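Ticket 819
Subject: Door 2 at Ellcombe clinic not staying open long enough
Opened by: Elsie McPhee, front desk, Ellcombe
Assigned to: Kamrul Liyanage
Priority: Normal
Status: Closed

Elsie McPhee, 8:40 am
The automatic door at the side entrance (Door 2) starts to close while people are still in it. It doesn't hit anyone, it stops and opens again, but it does this two or three times in a row and then stays stuck halfway. If I turn the key switch to off and back to auto it works for a while. Door 1 is fine. This began after the power cut in June. Can someone look at it?

Kamrul Liyanage, 9:15 am
Thanks Elsie. Two questions. Does it do this to everyone or only to people going slowly? And is there any code showing on the small display above the key switch?

Elsie McPhee, 9:50 am
Mostly slow people. Anyone walking straight through is fine. Display says E 204 when it gets stuck, then goes blank after I reset it.

Kamrul Liyanage, 10:05 am
204 on the Zisus controller is "obstruction limit reached." It means the door has reversed too many times in one cycle and has given up. So the code is a result of the early closing and doesn't tell us the cause. I'll pull the settings remotely.

Kamrul Liyanage, 10:30 am
Remote session failed. The controller answers a ping but refuses the login. Tried the site password and the one from the Flitthorpe building in case they got swapped. No luck with either. Passing to Nuwan for a site visit.

Nuwan Hettiarachchi, 1:20 pm
On site. Notes so far:
Key switch OK, all three positions.
Safety beam at ankle height OK, lens wiped anyway.
Overhead sensor OK on the outside. Inside sensor picks people up late and drops them early.
Hold-open time reads 2 seconds. The install sheet says 9.
Closing force is within limits on the gauge.

The hold-open time looks like the factory default. I think the controller lost its settings in the power cut and came back up with defaults, and that would also explain the login, as the password would have gone back to default too. Tried the default password and got in.

Nuwan Hettiarachchi, 1:55 pm
Backup battery on the controller board is dead. Reads next to nothing on the meter. No spare in the van. Gayan, do we have one in the store room?

Gayan Herath, 2:10 pm
None here. Uddin has them, can have one over tomorrow morning. Order placed.

Nuwan Hettiarachchi, 2:45 pm
Re-entered all settings by hand from the install sheet. Hold-open now 9 seconds. Opening angle was at 80 degrees, put back to 90. Clear width at 90 degrees is over the 819 mm on the drawing. Inside sensor had been knocked and was pointing at the wall – tilted it back toward the mat and tightened the bracket.

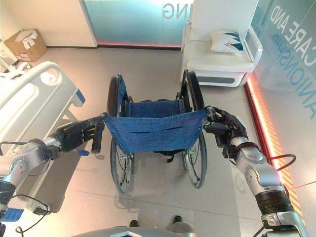

Went through slowly in both directions, and once stopping on the threshold. No early close and no 204. Left the door in auto. Please don't switch the power off at the panel until the battery is in, or the settings will be lost again.

Elsie McPhee, 4:30 pm
Much better this afternoon, thank you. Is it meant to be a bit louder when it opens?

Kamrul Liyanage, 4:40 pm
It's traveling the full 90 degrees again, so you'll hear the stop at the end. If it starts to bang, let us know.

Nuwan Hettiarachchi, 10:25 am, next day
Battery fitted. Powered the controller down for 600 seconds and back up, settings held. Changed the password and updated the site record. Remote login tested with Kamrul L. and working.

Kamrul Sultana, 11:10 am
Closing this one. I've opened a separate ticket to check the batteries at Flitthorpe – same controller, same install year.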